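Impi Laitinen has been making small white furniture in Serkbridge for long enough that she no longer apologizes for talking about drawers over breakfast. Her mini cabinet, the Tallel, came out in September, and she was happy to tell me all about it (and then all about it again, with more coffee).

"I wanted a cabinet you could move with one arm," she said, "and I wanted it plain."

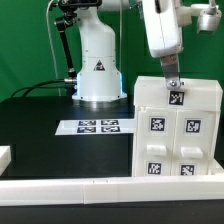
She drew 51 versions before settling on one, and most of them, she admits, differed only in the front edge. "You look at that edge every single day – it had better be nice!"

The boxes and blocks that go with it came later, and they were meant to be shuffled about as people pleased.

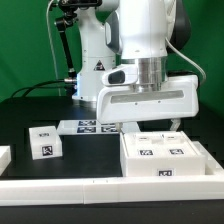 Tharushi Sultana would have made the whole set in yellow, and told her so more than once over the summer. Impi laughed when I brought it up. "White shows every thumbprint, I know, I know. I still love it."

We got onto the blocks then, and how people put them away.
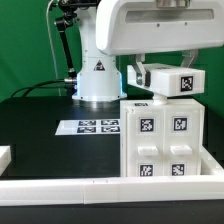

According to Tharushi, small things should go in the left drawer and stay there, while Impi leaves hers out on the table until evening.

"A table wants a few things on it," she said, pouring again.

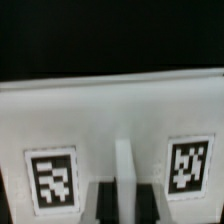 She has sold 220 cabinets so far and is already sketching a wider one, to be called the Urkinero, with 2 drawers side by side.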